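Gripper width from marker cubes: where the error went

Oct 7, 2021

I have finished the second pass over the hand-held gripper recordings, and the pose error is lower than I expected. The set holds 726 episodes, of which 124 were dropped for tracking loss longer than 21 consecutive samples. The rest went through the same pipeline as before: detect the fiducials on each cube, solve for the cube pose, smooth, then resample both hands onto one clock.

The change this time was in the solver. The old version took whichever face had the largest area and ignored the others. With a single face in view the pose can flip between two solutions, and the flips show up as spikes in wrist rotation. The new version solves over all visible corners jointly and falls back to one face only when it has to.
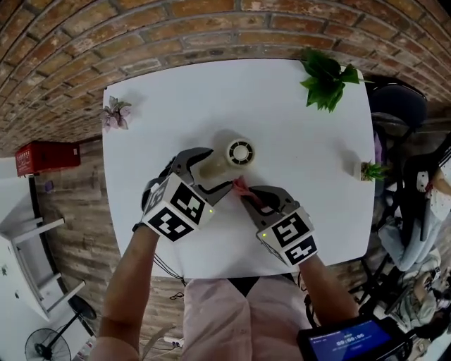 Cloth tasks gained the most. The hands stay close together and turn a lot during a fold or a wipe, so two faces are often visible at shallow angles. Joint solving removed 2,201 flips from the cloth subset alone. Rigid objects improved less.

Two problems remain. Jaw opening is still poorly estimated near full closure, where thin fabric and no fabric give almost the same reading. Man-sik Moon suggested regressing it from the wrist trajectory as well, and I have a branch for that in Seol, our replay tool. The other is clock drift between left and right on long sessions. I plan to rerun everything in December with a sync event at both ends of each recording.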